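Projects / Engineering / Robotics and Automation / Student reports

Good practice for recording two-handed table tasks with hand-held grippers

Akosua Yakubu
Final report, May 22, 2022

14 shares | 3 comments

1. Purpose

The Kistholm project records people doing household tasks with hand-held grippers, so that the recordings can later be used to train a pair of robot arms. When I joined, the rules for recording were spread over notes, messages and habit. My task was to collect them into one written procedure, test it on a single task type (handling stacked crockery) and report where it fell short.

The procedure covers the operator, the tool and the work area. It does not cover training or the arms themselves, which are dealt with in the Vasconcelos report.

2. Existing rules

Two documents were in use at the start. The first was the Flernport laboratory safety sheet, written for powered arms behind a guard. Most of it does not apply to a tool moved by hand, although the sections on pinch points and broken items were kept. The second was a page of advice from the Selico workshop, which dealt mainly with cleaning and storage.

Neither document said what makes a recording acceptable. Operators decided this for themselves, and in the first set of 123 recordings there was no common view on regrasps, dropped items or pauses. I reviewed the set against a draft checklist and rejected 30. The most common fault was a grasp that began before the fingers were in line with the object.

3. The procedure

The final version has seven rules.

3.1 Check the finger pads and linkage pivots before each session. A loose pivot is a reason to stop.

3.2 Keep free fingers behind the moving linkage at all times.

3.3 Place the fingers on either side of the edge to be held before closing. Do not close while still moving towards the object.

3.4 With stacked items, decide before starting how many are to be lifted and write this in the log. A grasp that takes a different number is a failed recording, even if nothing is dropped.

3.5 When two grippers are used, one holds or steadies and the other acts. The roles may change during a task, but both grippers should not start a new grasp at the same moment.

3.6 Do not correct a poor grasp with a bare hand. Release, move back and begin again.

3.7 Chipped or cracked crockery is removed from use at once.

Rule 3.3 caused the most discussion. Plate rims lie close together, and a small error in finger position changes which plates end up between the pads.

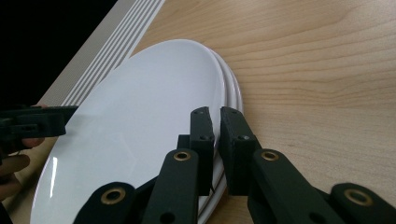
Figure 1. Finger pads at the rims of a stack of three plates, with a second hand-held gripper at the left.

Rule 3.4 follows from the same difficulty. The rims of a stack look much alike from the side of the tool, and a reviewer cannot tell from the recording alone what the operator meant to pick up. The log entry settles the question.

4. Test

I repeated the crockery task 21 times under the written procedure, using the same checklist for review. Two recordings were rejected, both under rule 3.4. None was rejected under rule 3.3. The comparison with the first set is weak – that set included several operators and other objects, and I was both author and operator in the test.

Sessions took longer than before. Most of the extra time went on the log and not on the handling. A printed form with tick boxes shortened this a little.

5. Limits and further work

The wording of rule 3.5 is not yet good enough. 'Steadies' was read by one reviewer as any contact and by another as a closed grasp. I suggest that the next version defines it as contact which prevents the object from moving, with the fingers open or closed.

The checklist has been used only on rigid items. Cloth and food packaging will need their own version of rule 3.3, as there is often no fixed edge to line up with. Grip force is not measured by the present tool, so no limit has been set for it.

A review of the procedure is planned for November. Until then, changes should be entered in the Kistholm log with the rule number and the reason for the change.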